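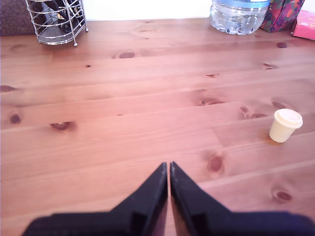

Thandeka Engelbrecht wants it on record that she was never asked whether she minded clearing the cups, only whether she minded a robot doing it, and that these are different questions. She has been given this paragraph. The rest is the README.

Brista tabletop set, release 5

Filed under: Datasets / Workplace automation / Tea

1 comment · 80 shares

What it is

Brista is a collection of recordings of a robot arm working at the break table in the Indetlow office. It covers reaching, grasping, lifting and putting down, mostly cups. The release holds 1,780 episodes, of which 1,152 carry a written instruction. The others have no text because we hadn't settled what to call a cup with a lid on. Oseo, the labelling tool, says "lidded cup". Fatos Gashi still says "the coffee".

Why we made it

Management wanted to know if clearing up could be taken off the office rota. The rota was a sheet of paper that people signed and then ignored, so the bar was low. We also wanted to see what happens to a shared table when one of the parties sharing it is an arm.

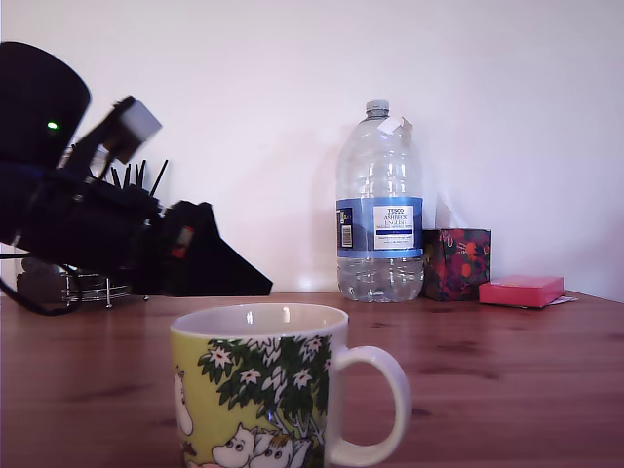 Mostly, people became tidier, which was awkward for a project that needed mess. Mugs that used to be abandoned until Friday went straight back to the kitchen, their owners having decided they would sooner wash a favourite mug than watch it being practised on. Nermina Papadopoulos had to ask for a bit more carelessness, in writing.

The job itself moved. Carrying cups takes a minute. Resetting the table between episodes, checking the labels and restarting the arm when it sulks takes most of an afternoon, and it fell to the same people who used to carry the cups. Abelardo Correa now has "operator" in his job title. He has asked if this comes with money and the matter is being looked into.

Known problems

- Colour balance varies between cameras. Some recordings are decidedly pink. We have left them alone.
- One table, one sort of wood. The knots are dark and round, and an early model took an interest in them.
- Instructions were written by five people with different views on what "tidy" means. See labels/arguments.txt.
- No episodes with hot drinks. Please don't ask.

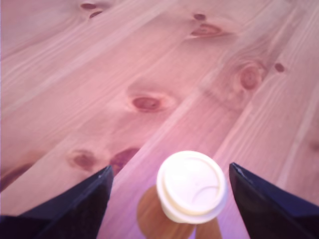 Gripper fingers open on either side of a lidded cup.

Use

Fine for research and teaching. We would ask you not to cite it as evidence that a workplace needs fewer people, as ours has the same number and a longer rota. The next release is due in October and will add episodes where somebody reaches in to help, currently kept out of the set under "interference".

Corrections to Nyokabi Ogola, who reads them after lunch.

We use cookies to remember your preferences. Accept / Manage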